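How to check and top up your coolant

Print this page | E-mail this page
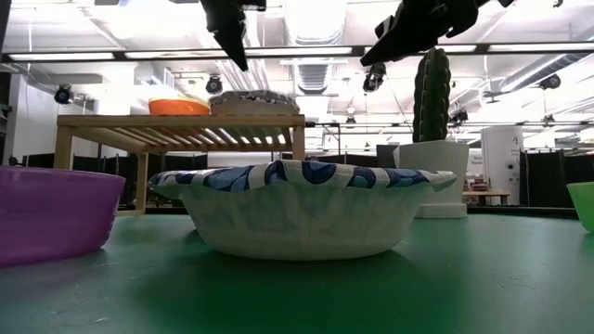
Ilona Hajdu wrote to say that she had topped up her Sulenden estate twice since January and wanted to know whether that was normal. A sealed system should hardly lose any coolant, so a car that needs filling that often should be tested for leaks.

Before you start, park on level ground and let the engine cool for at least 3 hours. Never open the cap on a hot engine.

1. Find the expansion tank. On most cars it is a pale plastic bottle with MIN and MAX marks on the side.

2. Read the level from outside. If it sits between the marks, leave it alone.

3. If it is low, lay a thick cloth over the cap and turn it slowly until any hissing stops, then take it off.

4. Pour in ready-mixed coolant of the type given in your handbook. Stop just short of MAX. Most tanks that have dropped to MIN will take up to 2 litres.

5. Refit the cap firmly and wipe up spills. Coolant is poisonous to pets and tastes sweet to them.

6. Drive for a few miles, let the engine cool and check again.

Do not mix types. Colour is a poor guide, as makers use different dyes. If you can't tell what is in the tank, have the system drained and refilled.

Contact us | © Futham Motoring Pages, November 2019 | Back to top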